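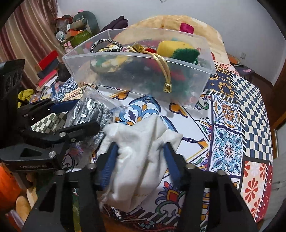

I'm Fouzia and I run Gola, a little shop that makes custom patches, enamel keyrings and printed drawstring bags for bands, schools, running clubs and anyone else who asks nicely. We're getting busy (our last order for a choir festival was 2,000 patches, and my thumbs still remember it) and I need a part-time packing and finishing person to join me and Shakuntala Uniyal, who does all our artwork. A lot of the work is small and fiddly, things like white fabric pouches with a line of tiny gold lettering near the bottom, so you should be the sort of person who spots a crooked letter and can't let it go.

You'd be trimming threads, checking prints against the customer's proof, bagging, labeling and getting boxes ready for the afternoon pickup. I'll teach you the heat press too - it's easier than it looks!

It's 12 hours a week, mornings, and we can move them around school runs or classes. You don't need experience. You do need to be OK with standing for a while, and with Shakuntala's radio.

We're upstairs from Rosa, the bakery, at 249 Vimitz Street. There's no elevator, sorry.

To apply, drop a note through the door or send me a message from the contact page with a few lines about yourself. No résumé needed. I'd love to have someone started by the end of April 2025.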